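Los posavasos de Jasa vuelven a Tillov con La noche estrellada

4/9/23

El taller Jasa, de Tillov, ha puesto otra vez a la venta su serie de posavasos con reproducciones de pinturas conocidas. La serie estuvo parada desde el mes de mayo, cuando el taller dejó su antiguo local de la calle del mercado y se trasladó a Nic Giolla, el edificio que está detrás de la estación. El primer motivo que sale de nuevo es La noche estrellada, de Vincent van Gogh, y en las próximas semanas se añadirán los demás, hasta llegar a 26.

La elección del primero no fue una sorpresa para los clientes. Antes del traslado, el taller dejó en el mostrador un cuaderno donde cada persona podía escribir qué cuadro quería ver de vuelta. Se recogieron 512 respuestas, y la pintura de Van Gogh quedó delante de todas las otras con mucha diferencia. En segundo lugar quedó un bodegón con limones que el taller imprimía desde el comienzo, y en tercero un paisaje de invierno que, según las notas del cuaderno, se compraba sobre todo para regalar.

El posavasos es cuadrado, con las esquinas redondeadas y un borde grueso de color oscuro. En la impresión se reconocen bien el ciprés alto, la gran espiral del cielo y la luna naranja dentro de su halo amarillo. El pueblo queda abajo, al pie de las colinas azules, y es la parte donde más se apoya el vaso. Por este motivo algunos clientes lo giran, para que la base no tape las casas. Otros prefieren tapar el cielo y ver el pueblo, pero son menos.
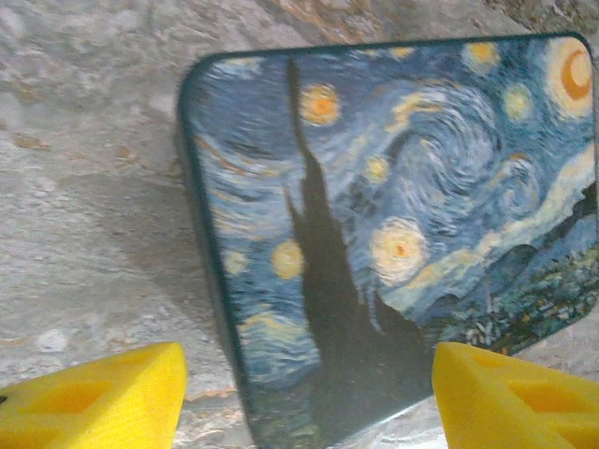 Un formato pequeño para un cuadro lleno de detalles

Pasar una pintura así a un objeto tan pequeño no es tan sencillo como parece. El original es más ancho que alto, y el posavasos es cuadrado, de modo que siempre hay que decidir qué se pierde. Benedek Halász, que lleva el taller desde su fundación, probó varios recortes durante el verano. En uno el ciprés quedaba demasiado cerca del borde; en otro la luna perdía una parte del halo. Al final se decidió por una versión en la que entran el árbol y la luna, y en la que el ojo va primero a la espiral.

«Lo más difícil son los azules», explica Halász. «En la pantalla todos parecen bonitos. Después se imprimen y dos de ellos son el mismo azul, y entonces la colina desaparece dentro del cielo. He repetido esta prueba más veces de las que quiero recordar.»

También cambió la manera de escoger el color del borde. En la serie anterior todos los motivos llevaban el mismo, claro, y algunos compradores se quejaron de que en los cuadros nocturnos parecía un marco ajeno. Ahora cada motivo tendrá un borde que acompaña a la pintura – oscuro para los nocturnos, más cálido para los bodegones.

El traslado a Nic Giolla ha dado al taller más espacio y una luz mejor. La sala de atrás conserva en la pared un papel pintado muy claro, entre gris y blanco, que los dueños del edificio pidieron no quitar. Halász pensaba pintarla de todas formas, pero cambió de opinión cuando comprobó que sobre un fondo así los colores impresos se comparan con más facilidad. El papel se queda, por lo menos este invierno.

No todos en la comarca están de acuerdo con el precio. Un posavasos suelto cuesta un poco más que antes del traslado, y el juego completo todavía no tiene precio fijo. En la feria de Jukilitz, donde Jasa tuvo una mesa a finales de agosto, se oyeron opiniones de las dos clases: gente que compraba sin preguntar y gente que recordaba lo que pagó hace dos años.

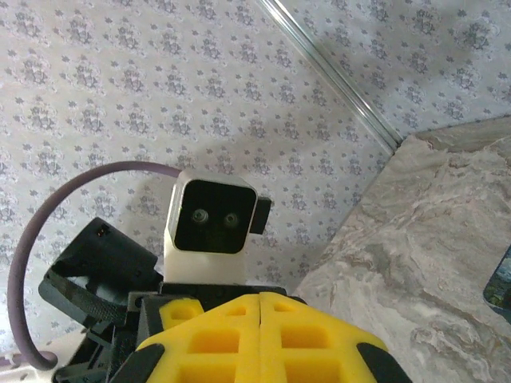 Según Reijo Koskela, el precio se entiende cuando uno usa el posavasos cada día. Tiene en casa tres de la serie antigua y dice que el dibujo sigue entero, aunque le habría gustado que el taller vendiera también piezas sueltas por correo y no solamente en la tienda. A su juicio, muchas personas de Jukilitz no van a hacer el viaje hasta Tillov por un solo objeto, por muy bonito que sea, y esperarán a la próxima feria.

El taller responde que el envío por correo está en estudio. La dificultad, dice Halász, es el embalaje: las esquinas redondeadas aguantan bien, pero la cara impresa se puede rayar si dos piezas viajan juntas sin nada en medio. De momento se entrega cada una envuelta en papel fino, y quien compra varias recibe además un cartón entre una y otra.

Para las mesas de piedra, cada vez más frecuentes en las cocinas de la zona, Jasa hizo unas pruebas aparte. Un posavasos de fondo oscuro destaca mucho sobre una superficie con vetas grises y marrones, y esto gusta a unos y molesta a otros. En la tienda hay ahora una encimera con dibujo de mármol .

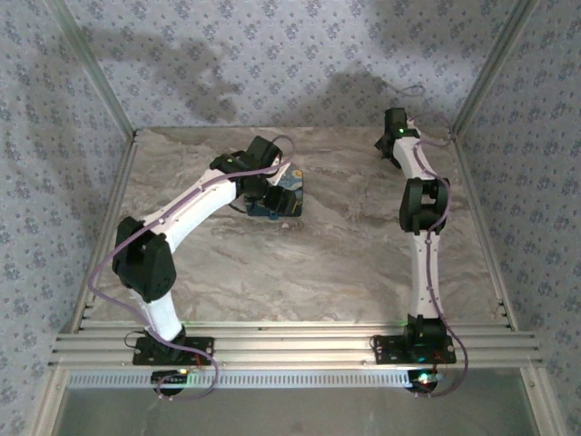
Los motivos claros, en cambio, se recomiendan para madera oscura o para mantel. El bodegón con limones será el siguiente en salir, y detrás irá el paisaje de invierno. El taller no quiere anunciar todavía el orden de los otros, pues depende de las pruebas de color y alguna de ellas, como ocurrió con los azules, puede alargarse.

De La noche estrellada se imprimirán hasta 3000 piezas antes de fin de año. Durante la primera mañana de venta se llevaron 74, casi todas de dos en dos. Los clientes que escribieron su nombre en el cuaderno del mostrador tienen reservada una pieza y pueden recogerla cuando quieran en Nic Giolla, en la entrada que da al patio. El timbre de la puerta principal sigue sin funcionar.

La tienda abre por las mañanas. Por las tardes solo se atiende con aviso previo, que se puede dejar por teléfono o en el buzón del patio.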